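Cleaning and keeping records: which tips I'd trust

I own 537 LPs and 343 singles, most of them bought second-hand and a fair number of them bought dirty. People who know this send me tips. I get them from record fairs, from the letters page of the Lonura newsletter, and from a brother-in-law who has never owned a turntable. I have tried most of them on charity shop discs I could stand to lose, and what follows is what I think of them.

Wood glue. You spread it over the record, let it dry and peel it off in one sheet, and all the dirt is supposed to come with it. I've done it four times. Two records sounded better, one sounded the same, and one still has a scrap of glue in the run-in groove that I can hear coming. If you must, use it on something already past saving, and leave a tab at the edge to pull on. I can't see why anyone would do it to a record they liked.

Washing-up liquid. The usual advice is "a tiny drop", and everyone's tiny drop is different. Mine was too big. It left a film that the stylus picked up and carried about, and I had to rinse the whole batch again. Distilled water and a soft cloth did nearly as well. If there is grease on the record, a single drop in a full washing-up bowl is plenty, and then rinse it twice. Keep the label out of the water. Old paper labels bleed, red ones worst of all in my experience.

Special brushes. I was given a Costura brush one August and I use it, so I can't be too rude. It takes off surface dust. It doesn't reach anything ground in, whatever the leaflet says, and a clean one at a third of the price does the same. What matters is that you clean the brush. I have seen people sweep a record carefully with something that looked as if it had been under a sofa.

Static. Gumau sell a little mat for this, and a man at a fair told me it had changed his life. I played one side with it and one side without, then got my wife to swap it when I wasn't looking. I guessed wrong more often than right. New inner sleeves made far more difference, the plain lined sort that come in packs of 100. Paper ones shed, and sliding a disc in and out of a rough sleeve for thirty years does it no good at all.

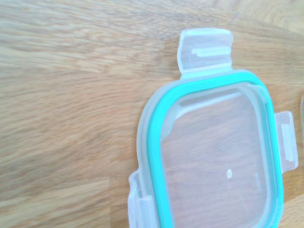 Freezing a warped record. No. I don't know where this started. Nor would I put one in the oven between two sheets of glass, though I've met people who swear by it, and they always seem to have done it only the once. A mild warp can sometimes be eased by leaving the record between two heavy flat things for a few weeks in a room that doesn't get hot. I had one come back enough to play. Another didn't move at all, and I gave up after two months.

Stacking. This one I do believe. Records should stand upright, close enough to hold each other up and loose enough that you can get one out without tugging. Lying flat in a pile, the bottom ones get the weight of everything else, and if there's grit in the sleeve it gets pressed in. My first shelf was far too weak for the job. Panicker's do a deep one that has held so far, but check what yours is fixed to before you trust it.

Sticky price labels. Lighter fluid on a cotton bud works on glossy sleeves, with a window open and nothing lit. On matt card it leaves a shadow, and I've got the sleeves to prove it. Try a hairdryer on low first and peel slowly from one corner. Some labels have been on so long that they've become part of the sleeve, and I leave those alone now. I've got rather fond of a few old prices.

Cassettes. Chun-hung Kwan wrote in to say that a tape which squeals should be wound right through both ways before you play it. I was ready to scoff, but it cured three of mine. It didn't cure the fourth, which snapped.

Next time, cleaning a stylus, and whether that melamine sponge trick is as daft as it sounds.

Contact | Copyright, all rights reserved | Back to top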